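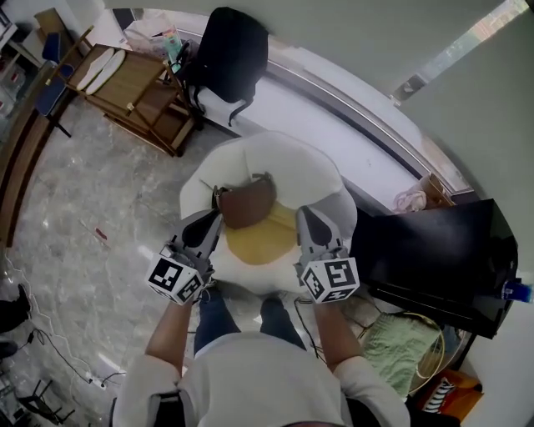
*Small brown leather bag on the round white seat.*

**Subject:** Re: [mending] Mould smell in old leather, and which thread 
**From:** Erhan Dönmez 
**To:** mending list

Dear Demetrius, dear all,

Thank you for the long message. I answer between your paragraphs, I hope this is still the custom on the list.

On November 22, 2024, Demetrius Brannigan wrote:

> I have been given a satchel that sat in a shed for a few winters. No visible mould any more (I brushed off the outside), but when you open it the smell nearly knocks you over. I tried vinegar and water on the flap and now the flap is a shade darker than the rest. Did I ruin it? And how do people get the smell out of the lining?

I don't think you ruined it. Old dry leather drinks anything you put on it, and it drinks unevenly. When you condition the whole bag, the rest will become darker too and the flap will be less different. It may never be fully the same colour. My father had a tool case with one dark corner for my whole childhood and he used it every day.

First I would finish with the mould before you think about beauty. Take the bag outside, wear a mask, and brush again, this time also inside the pockets and along the seams. People forget the seams. Mould likes the fold where the gusset meets the back. Then wipe with a cloth that is only damp, and leave the bag open in moving air but not in direct sun. In my flat I use a fan on the lowest speed, and I turn the bag each morning.

For the lining it depends what it is. If it is cotton and sewn only at the top edge, I would take it out completely. Unpick the top seam, pull the lining out like a sock, wash it by hand and put it back later. If it is glued, washing is not possible in my experience, the glue lets go in some places and you get bubbles. Then I put baking soda in an old stocking, tie it, leave it inside the closed bag for some days, and change it. Coffee grounds also work but then you have a bag that smells of coffee and shed. Gudrun Wikström wrote to this list in February that she replaces any glued lining which has had mould, without discussion. She is more strict than I am, but she has also repaired many more bags.

> Then the stitching. The strap tabs have let go on one side and I want to resew by hand through the old holes. I have a spool of Droteck polyester from the sale table and also some linen thread that came with no label. Which one, and how do I know what thickness?

Polyester, for a strap tab. Linen is beautiful, and for a repair on something very old I would choose it, but without a label you don't know its age, and old linen thread can be weak in the middle of the spool even when the outer turns are fine. Make a small test: take a piece as long as your arm, wrap it on both hands and pull sharply. If it breaks easily, keep it for basting.

About thickness, I don't go by the numbers. Each maker counts in his own way. I take an old hole from a place where the stitching is still good and look how much the thread fills it. The new thread should go through twice (you will sew with two needles, I suppose) with a little resistance. If the needle must be pulled with pliers every time, the thread is too thick or the hole has closed. An awl with a round point opens the hole again without cutting. Please don't use the diamond awl in old holes. I did this once on a belt bag and made two holes into one long slit, and after that I had to put a patch of new leather behind it.

Wax the thread, even if it says waxed on the spool. Go back 2 stitches at the end, and on a tab which carries weight I go back 3 or 4. Melt the ends only if you are sure it is polyester. Linen does not melt, it burns, and so does the table.

> Last thing. Everybody recommends a different conditioner and they all cost a fortune. Is there one you would buy if you could only buy one?

This question always makes a long thread! I use the Havside balm, the plain one without colour. I bought a tin of it at the market in Wokside for 8 dollars and I have still more than half. Randi Solberg mixes her own from beeswax and neatsfoot oil and says mine is the same thing with a nice lid. She is possibly right.

More important than the brand is how much you put. A thin layer, then wait until the next day, then look. If the leather still looks thirsty, another thin layer. I see many bags which are sticky and soft like bread, and the owner has put a whole tin in one evening. You can't take it out again. And do the back of the strap also – the side that lies on the shoulder gets all the sweat and nobody conditions it.

For buckles and rivets I remove the green stuff with a wooden toothpick and a bit of the same balm. No metal polish near leather, please. It leaves white powder in the stitching.

Two other small matters while I am writing.

Etenesh Habte asked if we can have the next mending evening at a place with better light. I agree with her. Black thread on dark brown leather is difficult for my eyes under the yellow lamps. If somebody knows a room with big tables and good lamps, please write to her directly and not to me.

Also, I have the skiving knife that was left behind last time. It has a cork handle with a burn mark. I sharpened it, I hope the owner doesn't mind.

Demetrius, if you come to the next evening, bring the satchel and also the thread without label, I am curious about it. Put the bag in a closed plastic sack for the trip if the smell is still strong. The lining I can look at together with you, it is easier to see with the fingers if it is glued.

With kind regards,

Erhan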